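3. Where condiments are kept: shared tables and displaced objects

3.1 Background to the observations

The household inventories described in the previous section record where an object belongs. They say much less about where it is found. In the Wotley study the difference between the two was greatest for a small class of goods that residents handled daily, carried from one surface to another and seldom returned at once: salt, cooking oil, sugar, tea and, above all, bottled sauces. This section deals with the last of these, and in particular with ketchup, which appeared in more of the households than any other sauce and which was the item most often recorded outside the kitchen.

Earlier work on domestic order has tended to treat the kitchen as a closed unit. Sakalauskas, whose scheme of fixed, roaming and stranded objects we follow here, departed from this by asking residents to name a home for each item before any observation took place. An object is fixed if it is found at its home on every visit, roaming if it is found elsewhere but returns between visits, and stranded if it is found in the same wrong place on 2 consecutive visits. The scheme was drawn up for tools and cleaning materials. Its use for foodstuffs raises difficulties, as foodstuffs are used up and replaced, and a new bottle may take up a different position from the old one without anyone in the household regarding this as a change.

3.2 Procedure

Visits were made by appointment, at a time chosen by the household, and residents were asked not to tidy beforehand. The request was not always followed. Where a resident mentioned having cleared a surface, this was noted on the visit sheet and the surface was left out of the placement totals. A total of 400 placements were recorded for condiments of all kinds. Of these, 194 were away from the home named by the resident at the first interview.

Each placement was entered on the Fekska sheet, a single-page form that gives the object, the surface on which it stood, the nearest other object of a different class, and the activity under way, if any. The nearest object proved more useful than had been expected. A bottle beside a plate and a bottle beside a keyboard may both be recorded as "on table", yet they represent different situations, and residents spoke about them differently. The interviews were carried out and transcribed by Kaja Adomaitis, who also prepared the first coding of the replies. The coding scheme was closed on March 11, 2025, after which no further categories were added.

Objects in the hand were a particular problem. The sheet had been designed for things at rest, and early visits simply left out any item that was being carried or poured. From December onwards such items were entered under the surface nearest to them, with a mark in the margin. Figure 4 shows a ketchup bottle close to a dark panel on a stand, over a pale surface. 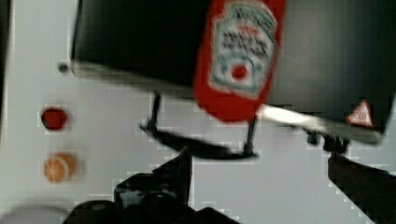
Figure 4. Ketchup bottle, tilted, in front of a black panel. Coded as "away from kitchen furniture, not at rest".

Two coders worked through the sheets separately. Disagreements were mostly confined to the margin marks and were settled by discussion. No attempt was made to estimate how long an item had been in a given position, and residents' own estimates, where they were offered, are treated below as opinion.

3.3 Findings

Sauces were named as belonging in one of three places: a cupboard, the refrigerator or the dining table itself. Households that named the table had the fewest displaced bottles, as might be expected, but they also reported the most dissatisfaction with the arrangement. Several residents said that the table was never properly clear, and that they had come to lay meals around the sauces. One described the bottle as "part of the furniture, and about as easy to shift".

In households that named a cupboard or the refrigerator, displacement followed the meal. A bottle was taken out, used and left, and its return depended on whether the plates were collected in one journey or several. Where plates were carried back in a single journey, the bottle was commonly the item left behind. Residents gave a practical explanation for this: a bottle does not stack. Trays altered the pattern a good deal in the few homes where they were in regular use, though the number of such homes is too small for any firm statement.

The table used for both eating and desk work deserves separate treatment. In these homes the surface carried two sets of objects with different rules attached to them. Work things were expected to stay where they were, and food things were expected to leave. Screens, lamps and stands were rarely moved for a meal. Plates and bottles were instead fitted into whatever space remained, often at one end. Residents at the Furkwood flats, where the main room serves both purposes, were especially clear on this point. They did not regard a sauce bottle beside a screen as untidy while a meal was in progress, but they did so as soon as the plates had gone.

This change of status is not captured by the original scheme. A bottle that stands in one position during and after a meal has not moved, yet for the resident it has passed from being in use to being out of place. We therefore propose a further term – lingering – for an object that remains where it was last needed once the activity that brought it there has ended. Lingering objects differ from stranded ones in that the resident still expects to deal with them the same day.

Responsibility for lingering objects was the subject of some disagreement within households. Those who cooked generally held that sauces were the concern of whoever had asked for them. Those who had asked for them more often described clearing the table as one task, to be done by one person. Children were mentioned frequently in this connection, but were not interviewed, and their view of the matter is not known.

3.4 Limits of the present data

The placement totals take no account of bottle size, and it is possible that large bottles linger more readily than small ones. Some residents kept a second bottle in reserve and counted only the open one as having a home. The reserve bottles have been left out of the analysis, although they were recorded on the sheets. It should also be noted that a resident's choice of visit time will have affected what was on the table. Visits close to a meal are over-represented, and the share of displaced items should be read with this in mind.

The following section turns to crockery, for which the named home was far more stable and the margin marks were seldom needed.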